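Kofler Adds Colored Clothespins and Wash Basin to Its Asteo Laundry Range

For release in November

Household goods supplier Kofler will start selling a new set of plastic clothespins under its Asteo name this November. The pins come in mixed colors and are sold with a white rectangular basin, so they can be rinsed, drained and put away in the same container. 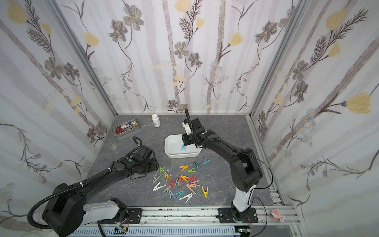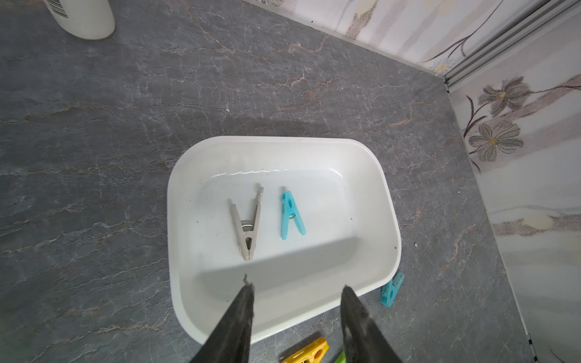
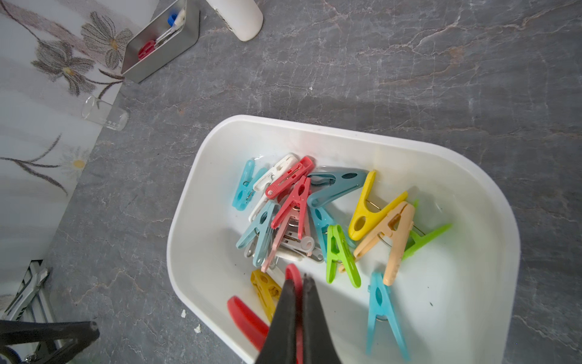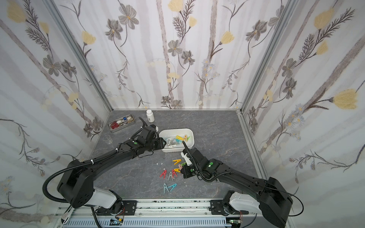 Clothespins and white basin on a gray marble-patterned tabletop.

The set replaces the single-color packs that Kofler has sold since it took over the Asteo line. Those packs came in white only. Store owners told the company that shoppers wanted to tell their own pins from a neighbor's on a shared line, and that families liked to give each person a color.

The new mix includes red, orange, yellow, pink, teal, light blue, lime green, gray and white. Colors are packed at random, and Kofler does not guarantee an equal number of each. Customers who want only one color can order refill bags in yellow, teal or white through their local store.

Each pin is plastic with a metal spring. The bodies have openings in them, and the shape of the opening differs with the type of pin. Kofler is keeping more than one type in the mix – the wider pins are meant for towels and jeans, the narrower ones for shirts and socks.

"People leave clothespins out on the line all summer and then wonder why there is a gray mark on a white shirt," said Luzius Grabner, product manager for laundry goods at Kofler. "A rinse every few weeks takes care of most of it. We wanted to sell them with something you could rinse them in, because a cloth bag is no use for that."

The basin has rounded corners and no lid. Kofler considered a lid but dropped it after store staff said it would get lost, and because pins dry more slowly under cover. The basin is also sold separately. It fits on a standard shelf next to detergent and can be used for hand washing small items.

Care instructions are printed on a card inside each set:

Put the pins in the basin and cover them with clean, lukewarm water. A shallow layer is enough for a few pins. Add a drop of dish soap if they have been outdoors. Leave them for 5 minutes, then stir them by hand. Grit and dust will settle on the bottom, so lift the pins out before pouring off the water. Spread them on a towel or countertop until the springs are dry. Do not use bleach, and do not put the pins in the dishwasher.

Pins that no longer close at the tips should be taken out of the set. A spring that has slipped can usually be pushed back into place by hand. Replacement springs are not sold.

The set comes in two sizes. The household set holds 100 pins and one basin. The larger set holds 200 pins and 2 basins and is meant for guesthouses, campgrounds and shared laundry rooms. Both ship in a plain cardboard sleeve with no plastic wrap. The old white packs will stay on sale until stock runs out, and the pins from those packs can be mixed with the new ones.

First deliveries go to the Kofler store in Drakau, where the set will be on the shelf from opening time on Wednesday. Stores in Stidska and the surrounding towns will follow later in the month. Retailers who already carry Asteo drying racks and line do not need to open a new account. Display bins are available on request, and loose pins may be sold from them by the handful at a price set by the store.

Kofler plans to add a line bag and a shorter indoor drying rack to the Asteo range next spring. Colors for both have not been decided.

About Kofler

Kofler supplies laundry, cleaning and storage goods to independent hardware and household stores. The company is based in Drakau and runs a warehouse in Stidska. Its Asteo range covers clothesline, clothespins, basins and drying racks.

Press contact

Luzius Grabner, Laundry Goods, Kofler, Drakau

Samples of the household set and color cards for the refill bags can be requested through the Drakau office.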